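Cocinar ya no es de pobres, dicen. Mentira. Cocinar es de quien tiene tiempo, y tiempo no tiene casi nadie. Salgo a las ocho, llego a casa, abro la nevera, la cierro. Pido. Otra vez.

Mi vecina Solange Hamel guisa los domingos para toda la semana - 24 táperes, una locura. La admiro y no la pienso imitar.

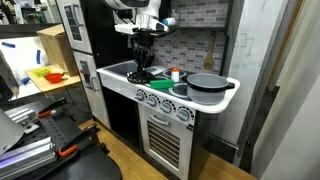
Cocina de juguete, con su olla gris y sus fogones.

De niños jugabamos a las comiditas y nadie miraba el reloj. Ahora nos venden recetas «exprés» que piden una hora larga. Menos sermones y mejores horarios, porfavor. Lo demas, ya lo guisamos nosotros.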